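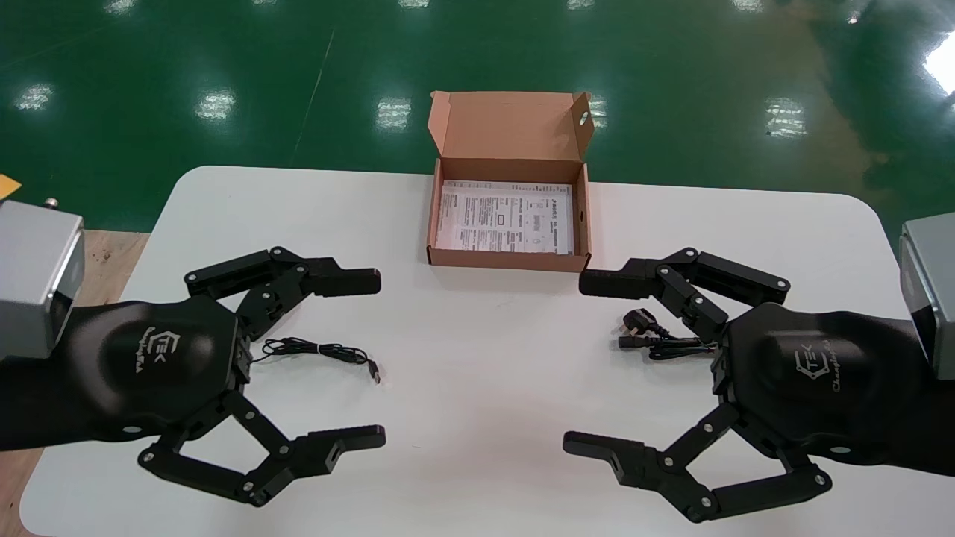
4. Adding family letters to your Zurnura archive

Before you start, the letters must be scanned and saved in one folder. Each file must be smaller than 12 MB.

1. Open your family book and choose Sources, then New Collection.

2. Write a name for the collection. Please use the surname and the place, for example "Grube, mission school letters".

3. Press Add Files and select the scans. You can add up to 134 pages at one time.

4. For each letter, fill in the writer, the receiver and the place. If the year is not sure, tick Uncertain and leave the box empty.

5. Type the text of the letter in the right column. Keep the old spelling as it stands in the original.

6. Press Link to Person and choose the relative. A letter can be linked to several people.

7. Press Save. The status changes from Draft to Stored.

Note: A summary may have at most 800 characters. Longer text goes in the field Remarks.

Note: Letters which mention living persons are set to Private. Only the owner of the book can change this, see section 2.

Caution: If you delete a collection, all typed texts inside it are deleted too. Make an export first (File, Export, Full Copy).

Text of this section: Aigars Pētersons. Checked by Natalie Tapley.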